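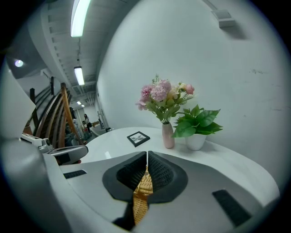 Woven wicker strip between the finger pads

Brendell 6 Self-Priming Trash Pump

I've been selling and fixing pumps for a long time, and the Brendell 6 is the one I end up talking people into more than any other (my own is bolted to a skid behind the shop, so I'm not neutral!). It's a self-priming trash pump for dirty water: flooded basements, settling ponds, construction pits, that kind of thing. If all you need is clean water moved from a tank to a sprinkler line, save your money and look at the Jornex instead.

What I like best is the priming. You fill the casing once through the plug on top, start it up, and it pulls its own water after that. I still check the casing level every time I move mine, and I'd ask you to do the same, as running it dry is how most of the seals I replace got ruined.

The impeller is a two-vane semi-open type in cast iron. It passes small stones, leaves and the usual muck. It does not like rags, and it really does not like baling twine. There's a cleanout cover on the front held by two hand knobs, so you can get in there without pulling the hoses off, and I can have mine open and shut again before my coffee gets cold.

Specs

Max flow: 1189 liters per minute
Suction and discharge: 100 mm, flanged
Max suction lift: 6 m
Shaft speed: 3000 rpm
Casing and impeller: cast iron
Seal: silicon carbide, grease lubricated
Drive: electric motor or diesel, direct coupled

About that suction lift: it's measured with a short, straight hose and good fittings. Put a long hose with a sag in it on there and you'll get less. Feven Workneh called me last spring about a pump that wouldn't prime, and we went through everything over the phone before she found a cracked gasket on the suction flange. Start with the gasket, folks!

What comes with it

Pump on a steel base, coupling and guard, suction strainer, one spare cover gasket and a tube of seal grease. Hoses are extra, and so is the Mokex float switch, but if the pump is going to sit in a sump by itself I'd get the switch.

Parts and orders

I keep seals, gaskets and wear plates on the shelf. Impellers come through Gebretsadik and take a bit longer. The next batch of complete pumps is due 26th May, and you can put your name on one now with no deposit. Ask for Mitiku Tekleab (me) or Tsion at the counter, and please have your motor plate details handy when you call.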